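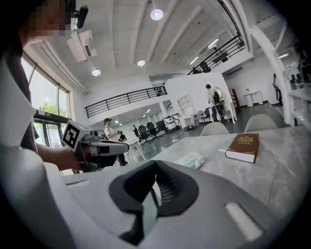

Marble-patterned table with a hardcover book and a flat packet on top.

Clearing a table before dinner

1. Take books off first. Close them, check for loose bookmarks and shelve them flat or upright.
2. Sort packets next. Fold down the open ones and put them in the drawer. Throw out empties.
3. Pick up small, thin items by hand so they don't roll off when you wipe.
4. Wipe from the far side toward you with a damp cloth, then dry.
5. Push the chairs in.

Allow 15 minutes the first time.

Liya Derese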